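Horkley Hardwax Oil, Two Seasons In

Reviewed April 21, 2026

I bought a can of Horkley Hardwax Oil in October to redo a desk top and ended up using it on most of the bare wood in the house. The can cost more than the Zunmont oil I had used before, so I held off on writing anything until the finish had seen some wear.

Application is simple. Sand to 180, vacuum, wipe, then work the oil in with a white pad and take off the excess before it gets tacky. The instructions say two coats. On maple I would stop there. On pine the first coat went in unevenly and I needed a third on the end grain. The smell is strong for the first day and mostly gone after that — open a window anyway.

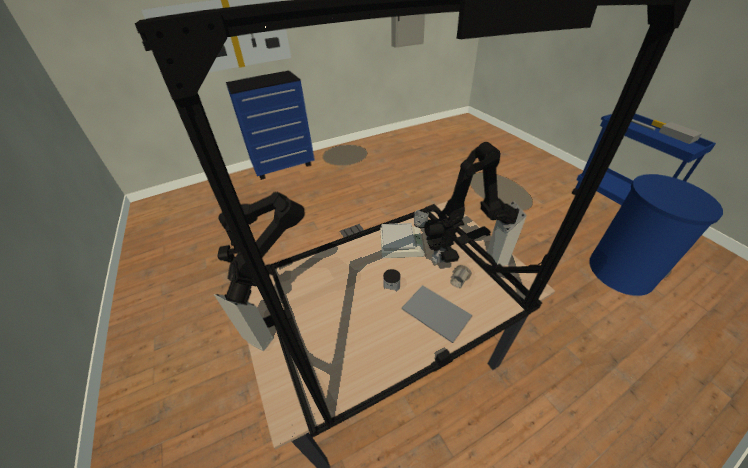 Color is where people get surprised by this oil. The clear version is not really clear, and it pulls most woods toward yellow. Dark walnut hides it. A pale, unfinished wood top set over a warm-toned plank floor is a harder case, because any yellow in the oil will bring the top closer to the floor, and you may have wanted the two to stay apart. Horkley sells a "raw" version with a little white pigment for that, and I used it on a birch shelf. It kept the wood light, though it looked chalky in one corner where I left it on too thick.

Wear has been good. The desk has had coffee, a leaking pen and almost 21 weeks of a keyboard sliding back and forth. The coffee wiped off. The ink did not, but I sanded the spot by hand and put on a dab of oil, and the patch blended in within a few days. With the Zunmont I would have had to redo the whole top.

Two complaints. The lid does not reseal well, and the last third of my can skinned over in the garage. Also, the coverage printed on the label is generous. Buy the bigger can if you have a full-size table to do, and pour what is left into a jar.

I would buy it again for desks and shelves. For a kitchen counter I would still use a varnish.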